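Wuser
1/27/24

1/ I moved here 2 years ago and my English was from school books. The hardest words for me were not in the office. They were in the kitchen. So this is a small thread about learning food words as an adult.

2/ At school I learned apple, bread, milk, egg. Then I went to the market in Dinsa on my first weekend and I could name maybe a quarter of what was on the tables. I pointed with my finger a lot. The sellers were patient with me.

3/ My first method was a list. I wrote 500 words in a notebook, in alphabetical order, with the translation next to each. Please do not do this. After a month I knew everything from "almond" to "celery" and very little after that.

4/ Then I changed the order. I wrote the words by meal. What do I eat on Monday morning? Those words go on one page. When I cook the meal, I say the words aloud. My neighbors can perhaps hear me through the wall, I am sorry for this.

5/ I use the Cideo app for review, ten minutes on the bus. It is good for spelling. For pronunciation I prefer to listen to cooking programs on the radio and repeat after the speaker, even when I don't understand the whole sentence.

6/ Colors helped me more than I expected. I put the new words in groups: yellow food, green food, dark food. When I forget a word, I often still remember the group, and then the word comes back after some seconds.

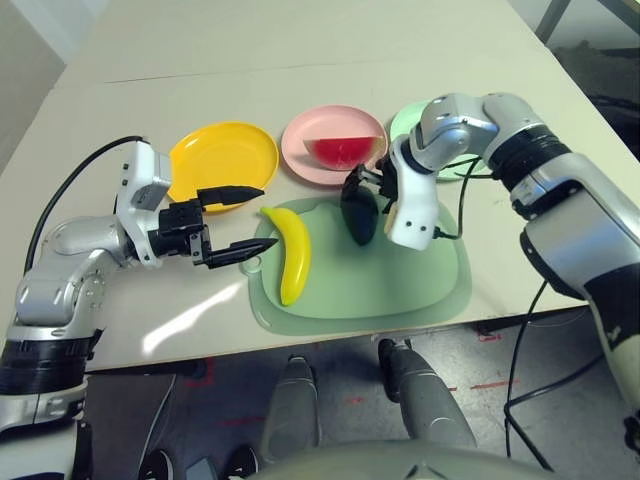

Watermelon, banana, eggplant.

7/ Some words are still difficult. "Eggplant" has no egg in it. "Pineapple" has no pine and no apple. In my language each of these is one short word with its own name, so I had to learn them like a small joke.

8/ Also, be careful with words that you can count and words that you can't. One carrot, two carrots – fine. But "two breads" made the woman in the bakery smile. Now I say "two loaves" and I feel very proud each time.

9/ The verbs come later and they are worth the work. Peel, slice, chop, grate, stir, drain. I learned them from the back of a soup package. A package is a good teacher, the sentences are short and always in the same form.

10/ My count this morning: 168 food words that I can say without thinking. The notebook had many more, but those I only recognized. For me this is a big difference, and I stopped to feel bad about the smaller number.

11/ A friend told me that you need 2000 words for daily life. Maybe it is true. I only know that when I could order lunch without preparing the sentence in my head first, I began to enjoy living here.

12/ In April I will start the evening course in Jamier. The first unit is "At the doctor", so I have a new notebook for the parts of the body. If you have a good way to remember "ankle" and "elbow" – I mix them every time – please write it under this post.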